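I finally got to drive the Clarkden roadster, and I have been grinning ever since! Grímur Hafstein let me have it for a whole morning in April, on the coast road north of his shop, and what a little car it is.

On paper it shouldn't excite anyone. The engine makes 200 horsepower, and plenty of family cars beat that now. But there's so little weight to push around that every bit of it counts, and the steering – oh, the steering! You think about a corner and the nose is already going there. I had it in third most of the way because third does everything.

The gearbox is the old five-speed with the Romadard shifter, short and a bit notchy when you start out. Give it 40 miles and it loosens up beautifully. The seats are better than they look too, though anyone over six feet will want the lower rails.

Grímur says there are 337 of these left on the road, and his has the late dash, the one with the big tach dead center (my favorite by a mile).

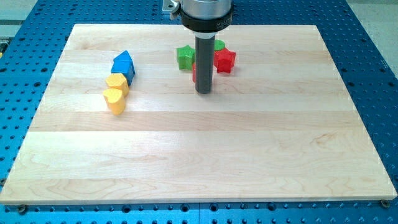 The brakes took me longer to love. The pedal is firm and there's no power assist, so my first stop was longer than I'd planned. By the end I wouldn't have changed a thing. Next month I'm trying the coupe, and I can't wait!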